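**Siso releases Posum 2, a task planner that checks its own steps**

STIVILBERG, December. Siso today released Posum 2, the second major version of its planning software for robot arms. The update is available now to all current license holders at no extra charge.

Posum takes a short written instruction, such as putting a piece of fruit in a basket, and breaks it into steps an arm can carry out. The first version made its whole plan at the start and followed it to the end. If an object slipped or rolled, the operator had to stop the run and begin again. Posum 2 compares the camera view with the plan after every step and rewrites the remaining steps when the two no longer match.

"Most of the support requests we got for version 1 came down to the same thing," said Meenakshi Menon, head of planning software at Siso. "The object had moved a little and the planner didn't know. We spent most of this development cycle on that one problem."

The release was tested on 926 tabletop tasks at the company's lab in Stivilberg. The tasks cover picking, placing, sorting and simple stacking, and use ordinary household items and play food on plain work surfaces.

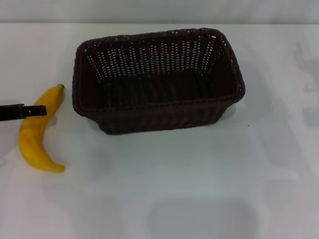
Each task is stored with its instruction, the camera recording, the plan as first written and every change made to it during the run. Customers can open these records in the new log viewer and step through them one decision at a time. Siso is including 100 of the recorded tasks with the download so that teams can compare results on their own hardware.

Other changes in Posum 2 include a grasp editor that lets users set the approach direction by hand, support for 7 additional gripper models, and a command-line tool for running batches overnight. Plans saved in version 1 will open in version 2, but custom grasp files must be converted first. A converter is included in the installer.

Kapoor, a systems integrator that had early access to the software, has moved its demonstration cells to the new version.

"Setup took us an afternoon, and most of that was converting old grasp files," said Dennis Goodall, engineering manager at Kapoor. "The log viewer is the part my team uses every day. I would still like to see better handling of clear plastic."

Menon said that transparent objects remain a known limit and are being worked on for a later update.

**About Siso**

Siso develops planning and perception software for robot arms. The company is based in Stivilberg.

**Press contact**

Gisela Rieger, Communications, Siso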